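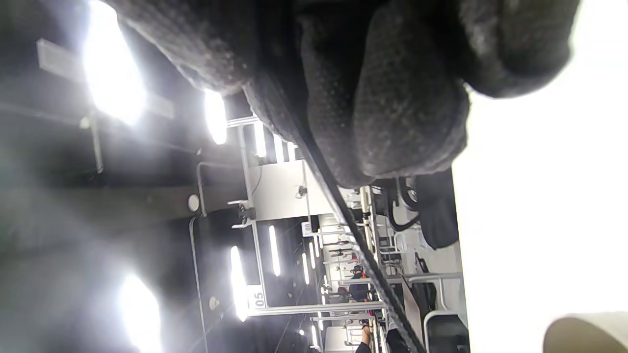

Flicker from high bay LEDs after replacing metal halide

truseck_maint
We replaced 24 metal halide fixtures in a storage hall with LED high bays on the existing 277 V circuits. Four of them flicker for a few minutes after the dust collector starts, then settle. The other 20 are steady. The ballasts were bypassed by the contractor. Voltage at the panel reads 281 with the collector off. Is this a driver problem or a wiring problem?

Leblanc77
Could be cheap drivers. We had some that did that and the supplier swapped them.

buvbridge_electric
Find out first whether the four share a branch circuit or a neutral. If they do, suspect the wiring. A loose neutral splice will carry a light load without trouble and show up when the supply dips. Lock out the circuit, open the box nearest the panel and remake every splice, then work outward.

If the four are on different circuits, swap one of them with a steady fixture. If the flicker moves with the fixture, it is the driver.

Also log the voltage at a fixture during a motor start - the panel reading with the collector off tells you very little. A meter with min/max capture is enough. Check that the contractor removed the old capacitors and igniters as well. I have found them left in the circuit more than once.

truseck_maint
All four are on the same circuit, the last one on the north side. Minimum at the fixture during start was 239, panel minimum at the same time was 268. Will open the boxes at the next shutdown in October.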